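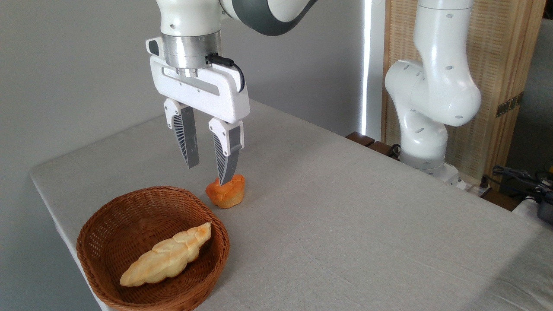
Setting Out Bread in a Wicker Basket on a Cloth-Covered Table
By Emiko Hosoda
Filed under: Table and Serving
Last revised in February
1,513 views

Scope

These instructions cover a single shallow wicker basket holding one braided or twisted bread, with small muffins served from the same table. The table is rectangular and covered with a plain cloth. The method works for a breakfast table, a side table at a lunch, or a buffet where people stand and help themselves. It does not cover sliced bread, which dries too fast in an open basket and belongs under a napkin or in a box.

What you need

One table cloth, plain, light in color. Gray, oatmeal and off-white all hide flour dust. Dark cloths show every crumb.
One shallow basket with a rolled rim. A diameter of 12 inches suits most braided breads of ordinary size.
One braided bread, fully cooled.
Muffins, as many as there are guests, also cooled.
A soft dry brush, such as a pastry brush kept for this purpose.
A steam iron, or a spray bottle of water.
Optional: a basket liner cut from undyed cotton or parchment.

Step 1. Prepare the cloth

Iron the cloth while it is slightly damp. Fold lines that have been stored over a winter will not come out of a dry cloth, and pressing harder only makes them shiny. If the cloth is already on the table, mist the fold lines lightly, pull the fabric flat with both palms from the center outward, and leave it for 10 minutes. Faint lines will remain. They are acceptable under a basket and plates.

Check the drop on all sides before anything goes on top. The drop is the length of fabric hanging past the table edge. It should be even on the two long sides. The short sides can differ, and if they do, put the longer drop on the side that faces the door or the seating.

Secure the cloth on any side where people will pass close by. Cloth clips are fine under the overhang. The Starkideck clip listed in our supplies page opens wide enough for a thick tabletop. Cheaper spring clips tend to mark the fabric, so put a scrap of felt under the jaw.

Do not put a pad or a runner under the basket if the basket has a flat base. The runner bunches when the basket is turned.

Step 2. Clean and inspect the basket

Woven baskets collect crumbs at the join between the wall and the floor. Hold the basket upside down over a sink and tap the base with an open hand. Turn it over and run the brush along the join, following the direction of the weave. Brushing across the strands lifts the ends.

Run a fingertip around the inside of the rim. Trim any loose strand flush with small scissors. A strand that catches a finger will also catch a liner, and it can leave splinters in soft crust.

Do not soak the basket. If it needs washing, wipe it with a cloth wrung out in warm water, then dry it upside down on a rack overnight. A basket that goes into a cupboard damp will smell of it by the next use, and the smell transfers to bread quickly.

A varnished basket should be lined unless the maker states that the finish is safe for food. The Basadel and Tsuji baskets we use are both kept for bread only and never hold fruit, which stains the floor of the weave.

Step 3. Decide on a liner

Use a liner when the bread is glazed, sugared, seeded, or still soft on the underside. Skip it when the crust is dry and the basket is clean. An unlined basket lets air reach the bottom of the bread, and the crust stays firmer through a long meal.

If you use parchment, crumple it into a ball first and open it out again. Flat parchment springs up over the rim. Trim it so that it stops short of the roll. Cotton liners should be washed without fabric softener.

Step 4. Place the basket

Put the basket near a corner of the table, on the side people reach first. A basket in the center of a wide table forces people to lean over everything else. Keep the base fully supported. Leave 2 inches between the outside of the rim and the table edge if children will be at the table or if people will be walking past with bags.

Set the basket down before the bread goes in. Carrying a loaded shallow basket across a room is the usual way a long loaf ends up on the floor.

Step 5. Place the bread

Lift a braided bread from below with both hands, one under each end. If you use tongs, use wide flat ones and hold the bread lightly near one end while the other hand supports the underside. Squeezing a braid across the middle opens the strands.

Lower it into the basket on the diagonal. The diagonal is the longest usable line in a rounded-square basket, and it gives the bread room at both ends. In a fully round basket every line through the center is the same length, so the diagonal is a matter of appearance and reach: angle the bread so that one end points toward the person serving. 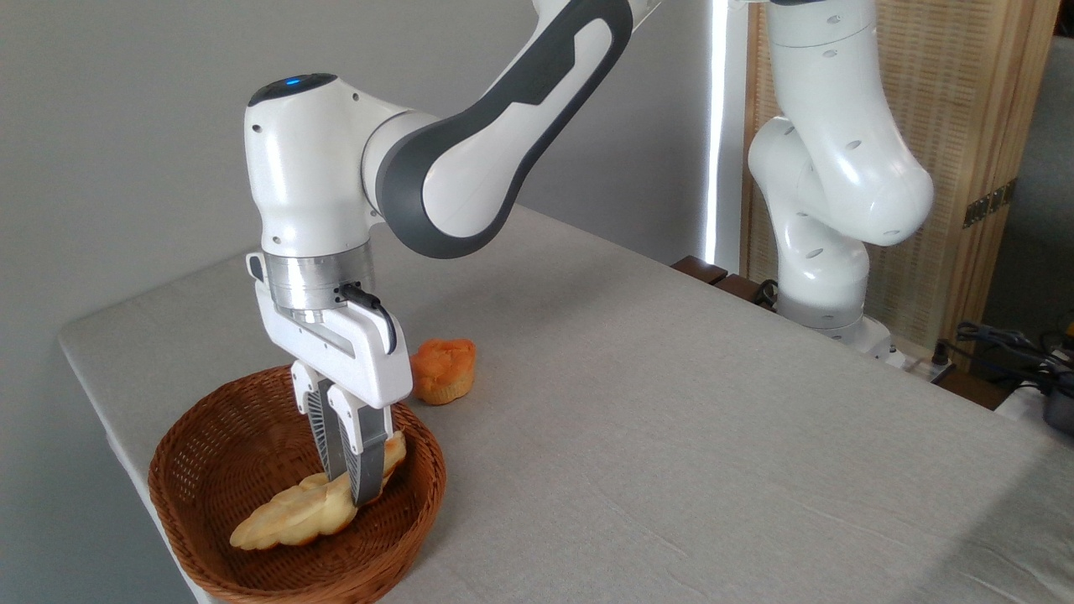 Braided bread lying on the diagonal in a shallow basket.

Check three things once the bread is down:

The bread should rest on the floor of the basket along most of its length. One end may ride up slightly against the wall. If both ends are propped on the walls, the bread is too long and will sag or crack in the middle. Cut it in two and lay the halves side by side, cut faces inward.
The top of the braid should be uppermost. Twisted breads with no obvious top should be set with the darker ridges up, where they show.
The bread should not rock. Turn it a little at a time until it settles between the strands of the weave.

If the bread slides when the basket is moved, fold a small napkin into a strip and tuck it along the lower side. Do not wedge rolls in beside it. They press on the crust and make the braid hard to lift out.

Step 6. Place the muffins

Muffins can go on the cloth, on a plate, or in a second basket. Directly on a clean cloth is adequate for dry muffins served right away. Use a plate for anything with butter, oil or fruit near the surface, or the cloth will need treatment afterward.

Stand each muffin upright on its base. A muffin with a ribbed base from a paper case is stable on flat fabric but will tip on a fold, so smooth the spot first. Handle it by the sides, low down. The domed top breaks away easily, especially on pumpkin, carrot or cornmeal batters.

Keep muffins out of the bread basket if the bread is plain. Sweet crumb and spice end up on the crust, and moist muffins soften it. If there is only one basket, put the muffins in a row a short distance from the rim, where people can take one without reaching across the bread.

Step 7. Timing

An uncut braided bread can stand in an open basket through a meal without noticeable change. Once it is cut, cover the cut face with a folded napkin between servings. In dry, heated rooms, put the bread out last, after plates and drinks are on the table.

Do not put warm bread in the basket. Steam collects under it, the base turns leathery, and the wicker takes up the moisture. Cool it on a wire rack until the underside is at room temperature when touched with the back of the hand.

Step 8. Clearing

Remove the bread first, then the muffins, then the basket. Lift the basket straight up. Dragging it pulls the cloth and scatters the crumbs that have fallen through the weave.

Fold the cloth inward from the four corners and carry it outside to shake. Treat butter marks before washing: cover with cornstarch, leave it to absorb, brush off, and wash at the temperature on the label. For colored marks from pumpkin or carrot, rinse from the back of the fabric with cold water before anything else touches them.

Store the basket uncovered, right side up, with nothing stacked inside it. Rims deform under weight, and a deformed rim leaves the base uneven on the table.

Common problems

The basket wobbles. The base has warped. Mist the underside, set the basket on a flat board with a plate inside it as a weight, and let it dry fully. Repeat once if necessary.

The bread looks lost in the basket. Use a smaller basket, or add a liner with the edges turned down to reduce the visible floor. Adding a second braid of the same length also works.

The cloth creeps toward one side. The tabletop is too smooth. A thin non-slip underlay solves it. Ours is a Tusance roll, cut one hand's width smaller than the tabletop on every side so the edge does not show.

Crumbs collect around the basket. Place a small board beside it for cutting and keep the knife there. Cutting inside the basket damages the strands and sends crumbs through the base.

The crust flakes where the bread was lifted. The glaze was brittle. Slide a thin spatula under the braid before lifting, and expect some loss with egg-washed breads on the second day.

Related pages: Ironing table linens; Choosing a bread knife; Storing baskets between seasons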